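Working Safely Around a Home Robot Arm: House Rules and Good Habits

Woltotmont Home Workshop Tips
Updated August 26, 2023

A robot arm in a kitchen or workshop needs rules in the same way a table saw does. The ones below are the rules we use at Woltotmont, written for small arms with a two-finger gripper, either bolted to a bench or riding on a wheeled base. They do not replace the manual. If the manual is stricter than this page, follow the manual.

Marking the reach

Find out how far the arm can go before you decide where to put it. Stretch it out flat at its lowest useful height and measure from the center of the base to the tips of the fingers. Add 30 centimeters to that and mark the circle on the floor or bench with tape. Anything inside the tape belongs to the arm while the power is on.

Do the same thing upward. People measure the floor and forget the ceiling light, the pot rack and the cabinet door that swings down. An arm that clears everything at counter height can still hit a range hood when it lifts.

Replace the tape when it starts to curl. Bright yellow shows up best on dark floors and on concrete.

The stop button

Put the stop button where you can hit it without reaching across the arm. Beside the door of the room is a good place. If two people use the room, fit two buttons, one at each end of the bench.

Test it every time you start up. Start a slow move, press the button, and check that the arm stops and stays stopped until you reset it. Some arms sag a little when the power is cut. Know how much yours sags, and keep the space under it clear by at least that amount.

Do not use the wall switch as a stop. Do not hang a towel, an apron or a clipboard on the stop button.

Speed

Run every new job at the slowest setting first, from beginning to end, with one hand near the stop. Only raise the speed after 4 clean runs in a row. If you change anything – a different cup, a shelf moved over, a new set of finger pads – go back to slow and start the count again.

Keep the slow setting on whenever children or pets are in the house and the door to the room is open.

Windows, glass and other fixed parts of the room

Glass deserves its own rule. A gripper that bumps a cabinet leaves a dent, but one that bumps a pane can leave you with broken glass on the floor and a draft until the glazier comes. We keep the fingers at least 11 centimeters from any pane unless the job is at the window itself. Set that limit in the software as a keep-out zone if your arm allows it. If it does not, move the base.

Try the window route in simulation first. It costs nothing to run a bad path there, and you will find the awkward wrist angles before they matter.
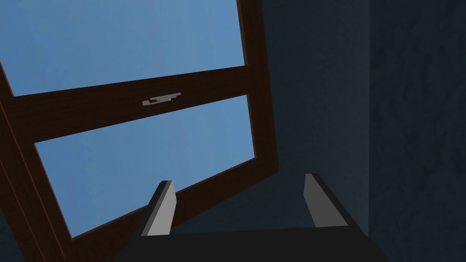 Simulated view past the open gripper fingers, looking up at a wood-framed window with a small gray sash latch.

A sash latch is a common first job for people who want the arm to open up in the morning. Some rules for that kind of work:

Approach with the gripper empty.

Come in from the room side, straight toward the meeting rail, and keep the fingers off the glass on both sides of it.

Set the grip force low. Old latches are often painted stiff, and the answer to a stiff latch is a screwdriver and a drop of oil, applied by you with the arm switched off.

Never let the arm push on the sash to see whether it is locked.

Curtains and blind cords must be tied back outside the reach circle. A cord can wrap around a wrist joint in one turn.

Grip and load

Look up the rated load and then subtract the gripper. Many people miss this. The rating on the box is often for the bare arm, and the gripper itself uses up part of it. On our small bench arm we set the limit at 625 grams for anything held out at full reach. Close to the base it could carry more, but one number is easier to remember than a chart, so we use one number.

Write the limit on a label and stick it to the base.

Do not have the arm carry:

knives or open blades
hot oil or boiling water
anything made of glass over a person's seat
batteries that are swollen or damaged
anything above head height

Wipe the finger pads before each session. Flour, sawdust and dish soap all make them slippery. Replace pads when the surface goes shiny.

Cables and power

Run the power cable along the wall and clip it down. The arm should have its own outlet, not a power strip shared with a kettle or a sander. Leave slack at the base so the first joint can turn all the way in both directions, and watch the cable through one full turn before you trust it.

Unplug before cleaning, before changing the fingers, and before reaching behind the base for something you dropped.

Who may use it

Post the rules on paper next to the stop button. In our shop the sheet is one page, in large type. Everyone who uses the arm reads it and initials it, and everyone does it again each December when we check the bolts and replace the tape.

Guests do not run the arm. They can watch from outside the line. Loose sleeves get rolled up, long hair gets tied back, and rings and bracelets come off before anyone puts a hand inside the circle, even with the power off.

The logbook

Keep a plain notebook by the bench. Write down the job, the speed, and anything that went wrong, including bumps that did no damage. Ours has a page headed "Ana", after the name we gave the small arm, and another headed "Tretard" for the wheeled one. Separate pages help when one of them starts to drift and you want to know how long it has been going on.

If an arm misses its home position twice in one session, switch it off and check the base bolts. If they are tight, recalibrate. If it misses again after that, leave it off until it has been serviced, and put a note on the plug.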